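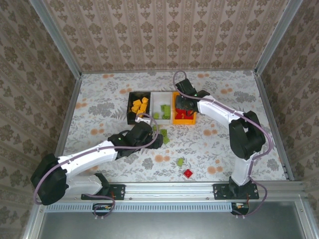

Why I would rather watch a slow robot

In March I went to an open day at Vendberg, where the research group of Koller shows its work to people from outside. I am not an engineer. I keep the accounts for Duvent, a company that packs spare parts, and I was invited because we may one day buy such machines. I want to write down what I thought there, because it was different from what I had expected to think.

The big hall had the usual things. A screen the height of two floors, good coffee, a film with music in which everything moved fast and no part was ever dropped. I have seen such films before, and I have learnt to ask how many times they were recorded. On that day I asked it too, and the young man at the stand smiled and gave me a brochure.

Then I went to the small room at the end of the corridor, and there I stayed for most of the afternoon. Two arms were sorting coloured blocks into bins, red with red, green with green, yellow with yellow. A child of three can do this. The walls had a damask paper such as my grandmother had in her dining room, and on the table was a cloth with leaves and orange flowers. Not all the blocks were in the bins. Some green ones still lay on the cloth, and I found that I cared very much about what would happen to them.

The sign at the door gave the numbers for the demonstration. In the weeks before the open day the arms had made 3,588 attempts to pick up a block, and in 1,220 of these the block did not arrive in the right bin. I read the sign twice. That is more than a third! In my work a person with such a result would be sent home. But I must say that this sign did more to win my trust than all the films in the hall, and I believe companies do not understand this well enough.

We who will pay for the machines, or stand beside them, do not need to be impressed. We need to know what to expect at two in the afternoon, when a part lies a little crooked and the person who installed everything has gone home. A film cannot tell me this. A table where I can see the missed attempts can tell me quite a lot, if I have the patience to stand there.

My colleagues do not agree with me. One of them said in the train that it was a shame to travel so far for toy blocks, and that Zudard shows whole pallets being loaded. It is true, pallets are nearer to our business. She also said that visitors lose confidence when they see mistakes, and for some visitors this is surely right. I saw people look in at the door, wait a moment and go back to the coffee.

Still, I would ask every organiser of such a day for one thing — put the failures on the sign, in the same size of letters as the rest. And let the machine run at its real speed. I stood there when a school group of 14 pupils came in, and they were quiet for 5 minutes, with their eyes on one arm. They did not seem bored to me.

We have not bought anything yet. I have asked for the numbers of next year.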